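Budgeting for a two-handed housekeeping robot: what belongs in the first-year request?

Ljubica Berisha
Our residence in Urnville has 40 guest rooms and must submit an equipment request by August. The supplier, Bandow, has quoted a lease for one two-armed unit. Which costs should be listed apart from the lease?

Faustino Carrillo
Posted 5/10/21
I prepared a similar request for the Surkimero hostel. We listed delivery, staff training, spare hand parts and a service contract on separate lines. The service contract came to $2572 for the year, and our first draft had left it out entirely.

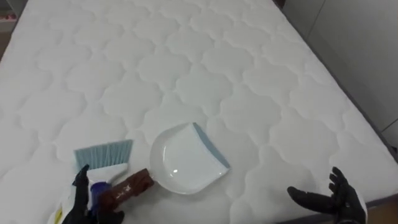
Small tools should have their own line as well. Ours were ordinary household goods, and we set aside $2000 for tools, replacements and storage across all floors. For mattress work, plan on a hand brush and a dustpan as a pair – a pan with a soft rubber lip, like the pale blue one on the quilted top, and a brush with a wooden handle that the fingers can close around. Buy one set and test it with the unit before placing the full order.

Doležal
Ask for a trial period. Ours was 12 weeks.

Comments

Ljubica Berisha: Thank you both. Was training charged per person or per visit?

Faustino Carrillo: Per visit. Please confirm this in writing with your supplier, as terms differ.

Doležal: Check the door widths too.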